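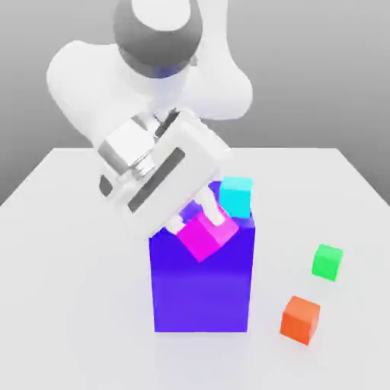 A white robotic arm with a parallel-jaw gripper, computer rendering.

Zillusura Private Browsing Project
Progress report to the Geltside Fund, second period

Work in this period covered the tracker blocking list, the browser extension and the help pages. The blocking list is finished for this round. The extension is running with test users. The help pages are behind schedule.

Blocking list
We reviewed the old list entry by entry and removed domains that no longer resolve. We then added 59 new tracking domains reported by users or found in our own crawls. Most belong to ad networks that moved to new names over the winter. Two of the additions broke checkout pages on small shopping sites and were pulled the same day. They will go back in once we can block the tracking script without touching the payment form.

Extension
Version 4 went to testers in May. It drops the account sign-in completely, so we no longer hold email addresses for anyone who uses it. Settings are kept on the user's own machine. Testers sent in 9 bug reports, and all but two are closed. The open ones both concern the cookie prompt, which comes back after a restart on some older laptops.

Mwakalinga carried out the outside code review. Their main finding was that our update check sent the full browser version string, which was more than the server needed. It now sends only the extension version. The server logs that held the old strings have been deleted.

Search partner
Talks with Ferkex over private search results are still going on. They want to keep shortened IP addresses for four days to deal with abuse. Our privacy policy promises no IP storage at all, and we have not agreed to change it. If this is not settled by the next report we will ship without a default search partner.

Help pages
The English pages are done except for the section on public Wi-Fi. Spanish has not been started, as the translation money was held back to pay for the code review. We ask the Fund to approve moving that line into the next period. No other budget changes are requested.

Next period
Fix the cookie prompt, release version 4 to all users, finish the Wi-Fi section and start the Spanish pages.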